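Berelora-suture list
Subject: Re: Tail length for the first throw
Date: 21/09/2022

> We are setting up the suturing station for the October course at Raptis
> and the handout still says to load the needle first and sort the thread
> afterwards. Trainees end up with a long tail and lose the loop before
> the second throw. Does anyone have a preferred order? We stock black
> thread in 300 mm lengths.

We dropped that wording from the Nuda handout. The order we use now:

Pull through until the tail is short, then park the needle in the driver, tip of the jaws only. Wrap the thread around the jaws close to their base. Keep the second instrument near the driver while wrapping; if it wanders off, the loop tightens or slides forward over the needle. Slack should lie to the side of the driver, away from the wound.

300 mm is long for a single knot. Ours are cut to half that for the first exercise, and full length is kept for running closures. Allow 2 throws, then 3 if the thread is slippery.
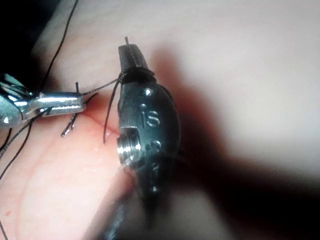 Loop around the base of the jaws, needle held at the tip, second instrument close by on the same thread.

The Ukar pads hold up well with this method. I can send the revised page to the list if it would help.

--
Berelora-suture mailing list
Reply to the list, trim your quotes.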